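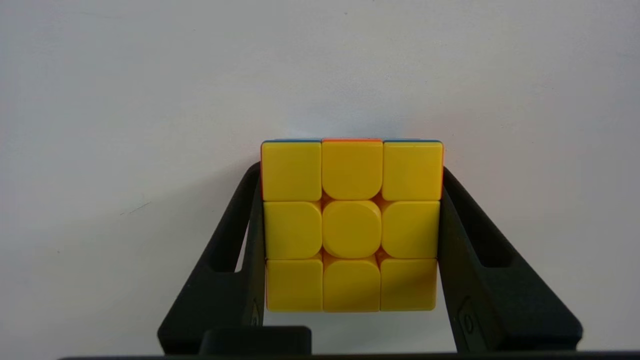 Cómo preparar y verificar una celda de manipulación sobre mesa

Procedimiento interno de Hjaltested, revisión 4. Se aplica a tareas de recoger y depositar con pinza de dos dedos. Sustituye a la hoja que se usaba en Poswood.

1. Parada y acceso

Pulse la parada de emergencia antes de entrar en el alcance del brazo. Compruebe que el rearme exige una acción manual y que no provoca movimiento por sí solo. Anote la prueba en el registro Zolent, con iniciales y hora. Los registros se conservan 365 días.

2. Inspección de los dedos

Con la pinza abierta y sin carga, revise puntas, ranuras y tornillos de fijación. Un dedo con fisuras se retira; no se pega ni se lija.

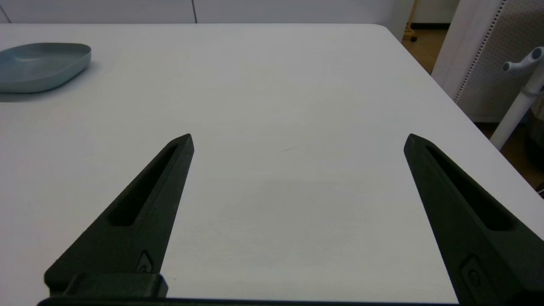 Cierre después a velocidad reducida y confirme que las puntas se encuentran sin cruzarse. Si hay desfase, repita la puesta a cero de la pinza. Steinar Þorgeirsson mantiene la lista de repuestos: el juego de dedos es la referencia 442 y la tornillería, la 379.

3. Disposición de los objetos

Coloque solo los objetos que figuran en la ficha de tarea. Las herramientas y los vasos se dejan fuera de la mesa -- también durante las pausas. El brazo debe estar en posición de reposo antes de acercar las manos.
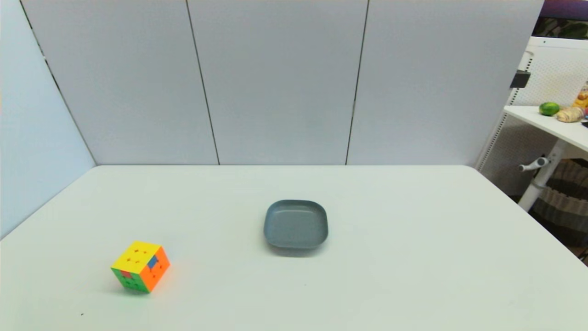
La separación entre origen y destino se fija en la ficha y no se corrige a ojo. Debe quedar superficie libre suficiente para que la pinza baje sobre el objeto sin rozar el recipiente. Sirve de referencia una colocación como la del cubo, delante y a la izquierda, con el plato gris más atrás y vacío. Si la ficha pide una orientación concreta del cubo, regístrela por el color de la cara superior, en este caso la amarilla.

4. Primer ciclo

Ejecute el primer ciclo a velocidad reducida, con una persona junto a la parada. Interrúmpalo ante cualquier contacto no previsto con la mesa. Tras una interrupción se vuelve al punto 2, aunque no se aprecien daños.

Las desviaciones se comunican a Nanna Vigfúsdóttir antes de reanudar. En Trutville se admite el aviso por escrito al final del turno, pero solo para desviaciones sin contacto.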